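Chapter 4
Lettering and Sound Effects

A comic page carries two kinds of writing. The first is the speech inside the balloons, which a letterer can replace with little trouble once the translation is done. The second is drawn into the art itself: a door slamming, rain on a roof, a crowd shouting across two panels. This chapter deals mostly with the second kind.

In Chapter 3 we followed Fotini Economou's translation of the first volume of Kelel from rough script to final script. The same pages are used again here. The letterer was Stuart Blackburn, and his notes are quoted where they help.

There are 2 common ways to treat a drawn sound. The letterer can redraw it in English, which means rebuilding the art behind it, or leave it alone and set a small translation next to it. Publishers differ. Wernura redraws nearly everything. Moschos prefers small side notes, and its books cost less to produce as a result.

Size matters as much as wording. A sound that fills half a panel in the original should not shrink to a footnote in the English edition. Blackburn tested his lettering by printing a page at 100 percent and reading it at arm's length. Work through the exercises on page size before starting the section on balloons.

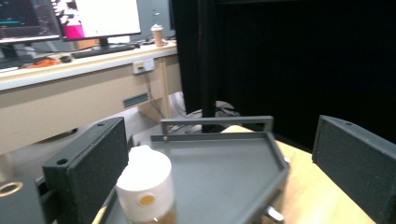

Fig. 4.1. Gray tray with a low raised rim.

4.1 Reading the Balloon First

Balloons drawn for vertical text are tall and narrow. English runs sideways, so long words break badly in them. Start with the longest word in the line and choose the type size from that.

Comments

Chrysoula Kalogeropoulos: Is the script from Chapter 3 posted anywhere? My copy is missing 5 pages.

Arnout Van Leeuwen: I letter for a small press and we do side notes too. Redrawing takes me all of June.

Charalambos Theodorakopoulos: Please fix the page numbers in the exercises.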